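The Great Workbench Clear-Out, in Pictures

Posted July 24, 2019

I have been putting this off since December, when the big table in the back room stopped being a table and became a shelf with legs. Every project I finished left a little something behind on it – a manual, a scrap of tape, one of those plastic bits you're sure you'll need the minute you throw it away. So this week I cleared it.

First up, the table before I got serious. I started with the paper, which I always think will be quick and never is (I stop and read everything). 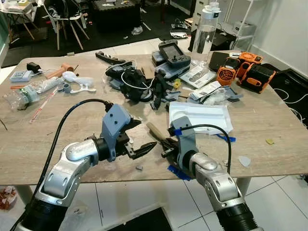 Paper gets sorted into two piles at my place. Manuals for things I still own go into a Kedby folder, the kind with the elastic that snaps your fingers, and manuals for things I gave away years ago go straight to recycling. I found one for a label maker I haven't seen since the last move, and I kept it anyway. I know, I know.

Small gray printed parts are the hard bit. They all look alike once they're off the thing they were made for, and I used to write the part number on each one in pencil, which rubs right off. Now they go in a zip bag with a slip of paper inside. My highest number so far is 2586, but please don't be impressed, I started at 1000 and skipped a lot.

The blue tape I left for last. It peels up nicely if you go slowly and pull it back over itself, and a little rubbing alcohol takes care of whatever stays behind. I've had a roll of the stuff going for ages and I mark everything with it – where a tray should sit, which edge is the front, what not to touch until the glue sets.

Next, the box. Anything without a home goes in the box, and the box gets sorted later with a cup of coffee and the radio on. Mine came from Bondeo with a desk lamp in it and has been through three clear-outs since, so the corners are getting soft, but it's a good size and I can lift it by myself even when it's full.

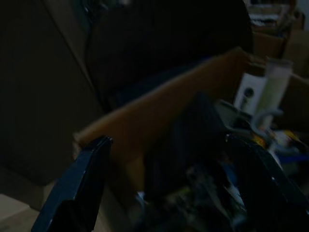
How long do you let things stay in the box before you get rid of them?

I give it 14 days. If I haven't gone digging for something by then, it gets a proper spot in the cabinet or it goes to the swap shelf at Bellamy, where somebody always wants it more than I do.

The swap shelf takes most small hardware as long as it's clean and bagged, and I'm dropping off my first load once I've found the rest of my zip bags.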